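Sunday, December 4, 2022

Wrist camera on the Korkeno gripper, second try. Hajar Shawky moved the bracket over on Friday, so I redid the exposure settings before anything else. Controller is still the Stestlow unit, firmware unchanged.

Compared against the Morsy gripper on the same arm. Morsy closes faster but its fingers sit right in the middle of the view. With Korkeno the body stays low and to the right – more usable picture, less to mask out. Ran 1000 open/close cycles on each overnight. Korkeno dropped 2 frames, Morsy 1256. I suspect the Morsy cable, will swap it and rerun.

Focus is set for working distance, so the gripper itself comes out soft. The hex recesses still show up well enough to check whether the bracket has shifted.

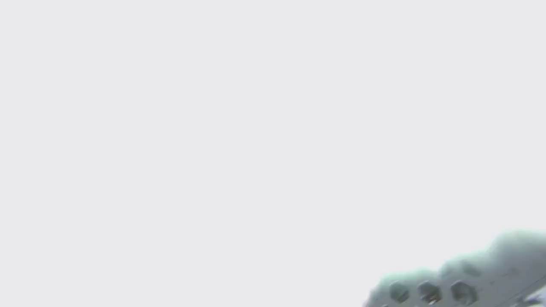

Notebook 2, p. 56

Background is close to blank at this pose, good for the mask. Bright spot at the far right may be glare – try matte tape. Iman Benmoussa wants the Brolow arm tested with the same bracket before we order more.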